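Mahuika demonstration project: progress report to Grerkness
Prepared by Rochelle Ellery, Sep 25, 2022

1. Status

Collection for the shelf task began this period. The operator works with a hand-held gripper in each hand, and demonstrations are recorded directly, with no robot arm in the loop. The target is 60 demonstrations, of which 30 are complete and have passed review. 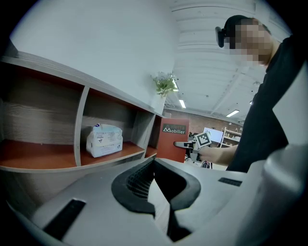
Camera streams and marker poses are now written to one log by the Zillar recorder. Clock drift between the left and right grippers was the main fault in the first batch. It caused five demonstrations to be discarded, and they are not included in the total given above.

2. Two-handed placement

The book is the harder object. Grip near the lower edge leaves the cover free to rotate during insertion, and small differences in wrist angle carry through to the replayed path. Operators now receive eight practice trials before recording. 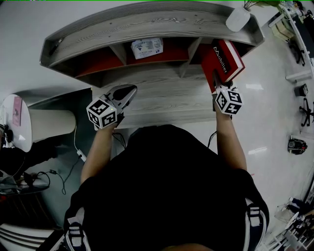 Figure 2. Book held at its lower edge by the right gripper, partly inserted in the rightmost compartment.

3. Next period

Remaining shelf demonstrations, then first replay on the Likau arm in November. Spare gripper cables are on order. No change to budget is requested.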